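Tretier Moth Trap, Collapsible, 14 W

The Tretier is a light trap for live capture and release of night-flying moths. It packs flat, sets up without tools and runs from a 12 V battery or the mains adapter. Moths drawn to the lamp strike the vanes, fall through the funnel and settle among the egg trays until morning.

The body is coated polyester over a steel wire frame. The vanes are clear acrylic and slot into the lamp collar. A rain guard is fitted as standard — leave it on in dry weather too, as it keeps leaves out of the funnel.
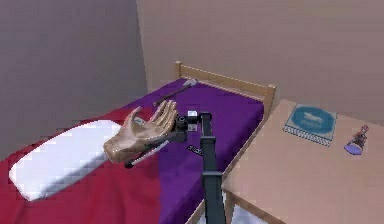
Specifications

Lamp: actinic tube, 14 W
Collar to base, assembled: 300 mm
Weight without battery: 869 g
Cable: two meters, with inline fuse
Light sensor: on at dusk, off at dawn, can be bypassed
Supplied with: trap body, lamp, vanes, funnel, rain guard, carry bag
Not supplied: battery, egg trays
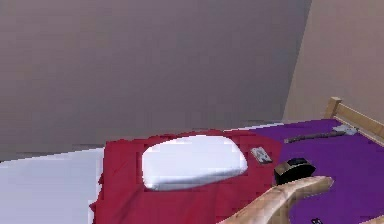
Bed with red and purple fabric against plain walls

Setting up

Place the trap on level ground, out of the wind, on a white sheet. Open the body until the frame locks. Seat the funnel, then the collar, then the vanes. Connect the lamp before the battery. Do not look directly at the lit tube.

Check the sheet and nearby plants first in the morning, then remove the collar and lift out the trays one at a time. Release moths into thick vegetation, away from feeding birds. Avoid trapping at the same spot on consecutive nights. 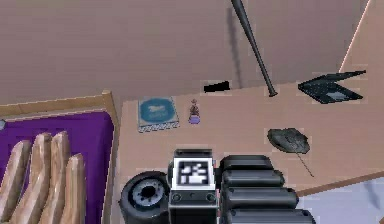
Black laptop on the floor, with a baseball bat leaning on the wall

Spares

Tubes, funnels and vanes are sold separately. The older Birnus collar accepts the current vanes but not the current rain guard. Tubes lose ultraviolet output well before they fail, so replace them at the start of each season, in May at the latest.
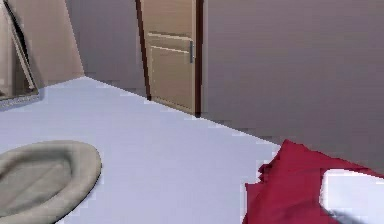

Clirno, 4 Jul 2022

The light sensor has been moved from the cable to the collar. Traps with the sensor on the cable remain covered by the original warranty, and the two versions use the same tube. The carry bag is unchanged.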